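September, evening

Parish council ran until nine thirty. The only real item was the fall festival and whether it keeps the costume parade. Azra Karagiannis brought a letter with 28 signatures asking us to drop it and hold an All Saints supper. She read the whole thing aloud. Her point is that the children know every witch on television and can't name a saint. I don't disagree with that part.

Jiahui Kong spoke for the parents. Her two have gone in the parade every year and she doesn't see the harm in a bedsheet. She also said families who never come to Mass come to that, and I think she's right.

Father wants it settled before the bulletin goes out. We voted to table it. I abstained, and Azra noticed.

## Money

The festival brought in 2,000 dollars last year, most of it from the food tables. If we switch to a supper, the hall seats fewer people and we'd need two sittings. I said I would price it both ways. Clando quoted us for chairs last spring and I need to find that sheet.

Read the All Saints chapter in the old missal after I got home. It says very little about the eve. I had hoped for something I could bring to the next meeting.

Called my sister. Her church in Zatau gave up on costumes years ago and does a candle walk through the cemetery instead. Thirty people the first time, more now. She said the teenagers like it better than the little ones do. I might bring that up with Azra before I say anything to the full council.

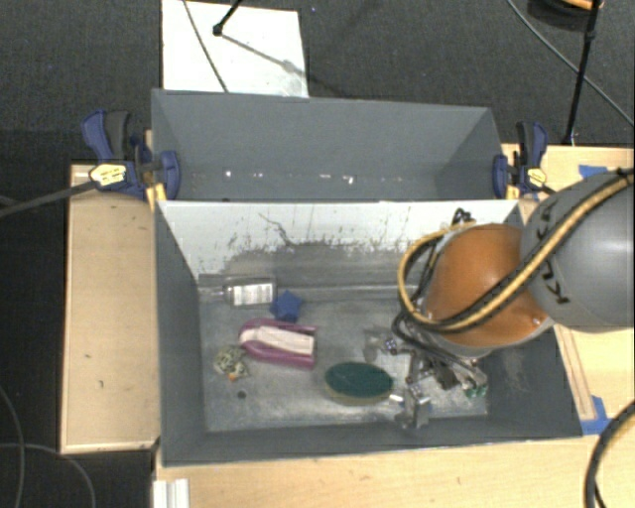 ## Tomorrow

- Call Jiahui before noon
- Chair quote
- Return the missal to the sacristy
- Ask Father if the cemetery gate can stay open after dark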